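Back from five weeks in Ornwood, where the Egan came over its banks in November and stayed for a while. I have slept, I have eaten a vegetable, and I have some thoughts about relief work that are too long for one post.

1/ Storm Doris. I would like a word with whoever names these. You stand in somebody's kitchen with the water line above the light switch and you have to say "and was this damage caused by Doris?" One man told me he'd been married to a Doris and the storm was quicker.

2/ My job was intake at the shelter in the high school. Intake means you sit behind a folding table and ask people on the worst day of their year to spell their last name. We had 132 families registered by the end of the first Wednesday. The form had a box for "preferred method of contact." Their phones were in the river.

3/ The form was made by Custero, the software we use for registration. It is fine software for a place with internet. We did the first 20 households on the backs of cafeteria menus, so there is a grandmother in our records who is also Taco Tuesday.

4/ Clothing. Please, I'm begging. We got nearly 3000 pounds of donated clothes in four days and they filled the wrestling room to the height of a wrestler. Prom dresses. One ski boot. A tuxedo shirt with the price tag from a store that closed when I was in middle school. We needed underwear and socks, new, in the packet.

5/ It took six adults two days to sort that room. Those six adults could have been hauling wet drywall or driving people to the pharmacy. Eoin Coughlan ran the sorting and by the second evening he had stopped speaking in sentences. He just held things up.

6/ He did keep the tuxedo shirt. He wore it to the morning meeting and we all agreed to say nothing.

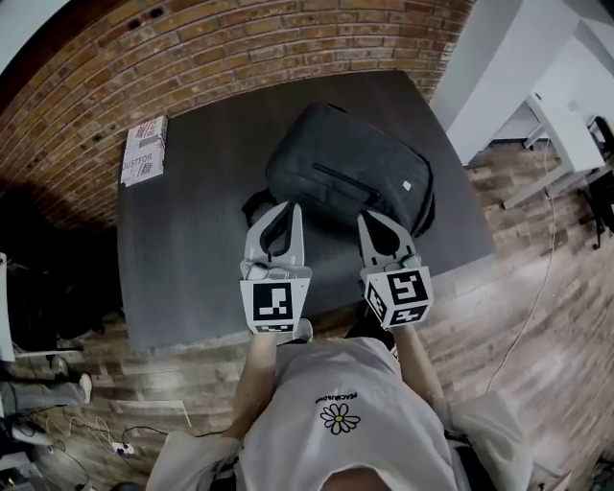 7/ What I'd ask for in place of the clothes is bags. People left their houses with trash bags, and a trash bag is a terrible thing to carry your life in. It splits, it looks like trash, and twice in the first week somebody cleaning up a hallway very nearly threw out a family's belongings. A dark gray backpack like the one lying flat on the table there would have been the most popular item in the building. Dark gray hides the mud, and you can sleep with your arm through the strap, which I saw a lot of.

8/ Treasa Kinsella, who has been doing this since before I could drive, says you can tell how long someone's been in a shelter by what's in their bag. First night it's whatever they grabbed. Photo albums, a remote control, the cat's medicine with no cat. By the second week it's all paper. Claim numbers, letters, a list of names with most of them crossed out.

9/ The cat turned up, by the way. On a garage roof, furious.

10/ About the lists. We had 3 outlets that worked in the gym, and there was a line for them all day and most of the night. People stood in it to charge a borrowed phone so they could sit on hold. I got very familiar with one insurance company's hold music. It has a flute. I heard that flute in the shower last night.

11/ Kids. The kids thought it was a sleepover for two days, then they caught on. A boy of maybe eight asked me which cot was mine and I said I had a motel room. He considered this and said "lucky." I have been on a lot of calls with senior people since then and haven't heard anything as useful.

12/ Some things I would change, and yes I've put them in the report, and yes I know where reports go:
Open the laundry before the clothing room.
Stop asking the same person for the same address at four tables.
Put a door on the room where people get bad news. We used a curtain. It had dolphins on it.

13/ Somebody always asks if it was rewarding. I don't know what to do with that one. A woman whose house was gone brought me half her sandwich on my second day because I'd missed lunch. I ate it. I still think about whether I should have eaten it.

14/ The shelter closed last week, which makes it sound like everyone went home. Some did. A good number are in motels out by the highway, or on a cousin's couch in another county, and they still get told to check the website. The website is up now. It went down for the flood.

15/ If you want to give something, give money, and give it in February when the reporters have left and the drywall bills show up. If you absolutely must send a ski boot, send the other one. Eoin has a size 10 left and he's been asking around.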